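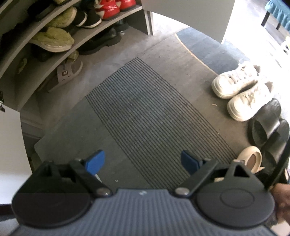
Entryway task, fingers open, shoe rack at left.

Posted in: Student Projects > Manipulation
17 shares

**tallow_lead**
Club project at Rorkthorpe, task name Tallow. Goal for the December review is a policy that picks up a shoe from an entryway floor and places it with its mate, toes facing the same way. Demonstrations are recorded with the hand-held gripper, no arm in the loop. We have 200 episodes so far. Footwear is sneakers, slides, fuzzy slippers and clogs.

Training loss is fine. Grasp success on the clogs is poor on replay. The policy closes on the wide part of the upper and the shoe rotates out of the fingers. Looking for opinions on whether this is a data problem or a fingertip problem.

**kjell_m**
Data problem. 200 episodes across four kinds of footwear is thin, and I assume they are not evenly split. What is the count per type?

**tallow_lead**
Clogs are 30 of the 200. Sneakers are most of the rest.

**kjell_m**
Then there is your answer. The policy has learned a sneaker grasp and is applying it to everything. Record more clogs before you touch the hardware.

**bfontes**
I disagree with part of that. I reviewed the clog episodes on Wednesday and the operators do not agree with each other. Some take the shoe by the heel, some by the side rim, and a few go over the top of the upper. Adding more episodes with the same spread gives you a better estimate of the average of three grasps, and the average is a bad grasp. Pick one and write it into the protocol.

Benedito Fontes, data review

**kjell_m**
A diffusion policy is supposed to handle multimodal demonstrations. If yours can't, look at the action horizon first.

**bfontes**
It handles them given enough samples of each mode. We have 30 episodes split three ways. Horizon was tested at 12 and 17 steps with no useful difference.

**a_brophy**
Heel grasp gets my vote. The rim gives both fingers an edge to press on, and the shoe hangs in a repeatable pose. The strap is the complication. On a clog with a pivoting heel strap the outline changes depending on whether the strap is forward or back, so fix that in the reset procedure too.

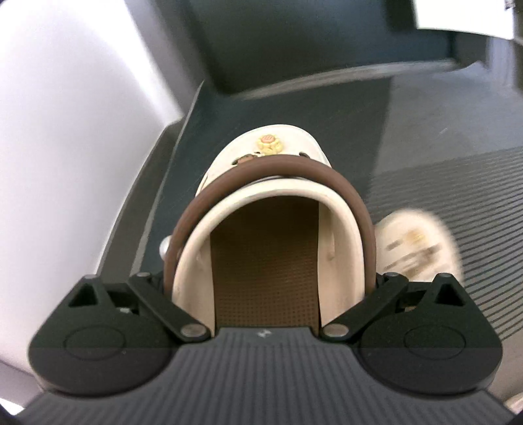

**resico_user**
How long should the operator hold still after the fingers close?

**a_brophy**
Half a second is enough. That gives the width signal time to settle, and it gives you a clean frame for segmenting the episode into grasp and transport.

**kjell_m**
Half a second on every episode teaches the policy to pause. I have seen a policy pause and never leave the pause. I would trim idle frames in preprocessing.

**a_brophy**
Trim them after segmentation. The two are compatible.

**tallow_lead**
Our preprocessing is a modified version of the Kravchuk scripts. It drops frames where tip displacement is under a threshold. I will check that it runs after the segment labels are written. I suspect it runs before.

**resico_user**
Are you varying the layout between episodes? If the second shoe of the pair is always on the right, placement will fail as soon as you swap sides.

**tallow_lead**
Layout is varied by hand, with no written schedule. I can't say what the split is without going through the episodes.

**bfontes**
There should be a schedule. I'll put a sheet in the repo with start position, heading and strap position per episode. Operator reads the row, sets the shoes, records.

**kjell_m**
Agreed on the sheet. I still think the fingertips are fine and that 30 was never going to be enough.

**a_brophy**
Nobody has blamed the fingertips except the first post.

**tallow_lead**
Plan: heel grasp only, strap back, Benedito's sheet, a new batch of clog episodes. The old clog episodes get held out and are not mixed in. I'll post replay numbers when the retrain is done.

**bfontes**
Keep the old heel grasps. They are usable if the strap position is labeled.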